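Clikham Home Help > Frames, prints and small repairs

Putting a print back in a wooden frame, and brown marks in pale paint
Posted by Kanini Rotich

I have a wooden frame, a brown board and a printed picture that I want to put together and hang in the hallway. The print is 297 mm on the long side. The frame came from a house sale without any hardware, so I don't know what held the board in. I would also like some advice on the brown marks in the second photo before I touch them.
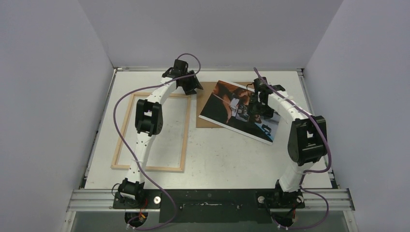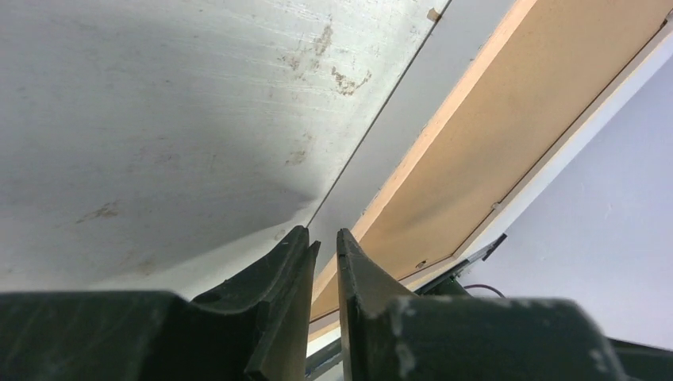
First photo: the frame, board and print on the white table. Second photo: close-up of the brown marks in the pale paint.

My questions are whether the print should be glued to the board or left loose, and whether I can wipe those marks or if that will make them worse. The darkest one is shaped a bit like a hook. There are fine streaks in the paint too, and I would like to keep those.

Caroline Mrema

Don't glue it. Paper swells and shrinks with the weather and a board does it at a different rate, so a glued print ends up with ripples you can't get out. Hang it from the top edge only, with two small hinges of paper tape on the back. Leave the sides and bottom free.

Before you do that, measure the recess at the back of the frame, both directions, and measure the board as well. You want roughly 2 mm of slack. If the board is tight in November it will be jammed by summer. A few strokes of sandpaper on one edge is usually enough.

For holding the board in you can use flat framer's points or small turn buttons. I prefer turn buttons if you think you will ever change the picture. Put the screws in by hand and drill a tiny hole first – old frame wood splits easily near the corners.

The marks are harder. I can't tell from a photo if they are something sitting on top of the paint or places where the paint has gone and you are seeing what is under it. Look at them with a lamp held low from the side. If the edge of a mark throws a small shadow, it's probably paint loss and no cleaning will help. If it's flat, try a cotton swab barely damp with plain water on one of the faint ones, then stop and look at the swab. Color on the swab that matches the paint means leave it alone.

Also, if the piece is old, the paint could have lead in it, so no dry sanding.

emari40

just use double sided tape, I did mine that way and it's been up for years. for the stains magic sponge

Caroline Mrema

Please don't use a melamine sponge on this. It is a fine abrasive and it will take the streaks off along with the stain. Tape may hold for years but the adhesive can yellow the paper.

Kanini Rotich

Thank you both. I tried the lamp. The hook-shaped one has an edge I can feel with a fingernail, so I'm leaving that one. The yellowish spot is flat and came up a little with water, and I stopped there. The board needed a bit off one side. I ordered a bag of 40 turn buttons from Bresow, which is far more than I need, but they didn't sell fewer.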